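Progress report no. 3 – Nallgate card game
February 5, 2024
To: Jana Lindemann, Bilberg
From: Wubit Yimer, Negussie

Dear Jana,

I send you the report for the second half of the design phase. The main news is that the card list is now closed. The base set has 108 different cards, and we will not add more before the print files go out.

Cards and rules
Since the last report, Tsehay Moges has rewritten the text of 40 cards. Most of them were from the River faction, which won too often when its player had the first turn. Now the first player draws one card less, and the two cheapest River creatures cost one more. I believe this solves the main problem, but the long games are still too long. When both players choose Tower decks, the game can become a waiting game – each side keeps its removal cards and does not attack. 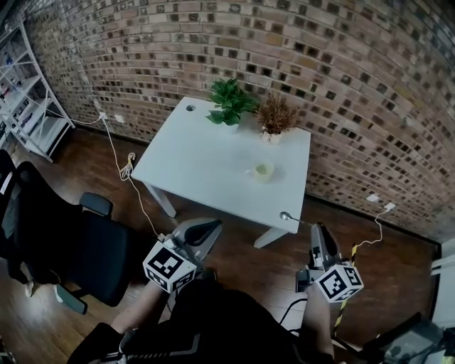
The corner table at our Skovholm office.

We tried two solutions for this. The first was a turn limit, and the testers disliked it strongly. The second is a small "siege" counter which grows each turn and makes every attack stronger. This one we keep for the moment. Eyerusalem Worku is writing the final wording, as the present text can be read in two ways when a creature is blocked by more than one card.

Draft format
Drafting was not in the first plan, but you asked us in August to study it. We now use packs of 12 cards and every player makes a deck of 30. It works well with four players. With six, the good common cards are divided too thin and people end with decks they do not like. Seon-mi Shim proposes to print more commons that fit into two factions. I agree with her, and this can be done inside the closed list by changing the faction symbols.

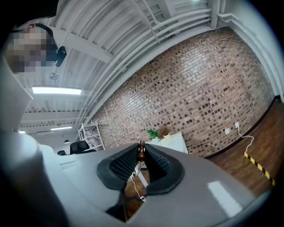

Chess piece, Skovholm.

Art and printing
All the illustrations for River and Tower are delivered. For the Ember faction we still wait for the last group, and the artist has asked for two more weeks. The printer confirmed the price for a first run of 2000 boxes, if we keep the present box size.

Budget
We are inside the budget for design and testing. Translation will cost more than planned, because the rulebook has grown by nearly a third. I would like to move the unused travel money to this line and I ask for your approval.

Next steps
– final wording of the siege rule
– new faction symbols on the common cards
– last Ember illustrations
– second edit of the rulebook

Please tell me also if Bilberg wants its logo on the side of the box or only on the back. The printer needs the answer together with the files.

With kind regards,
Wubit Yimer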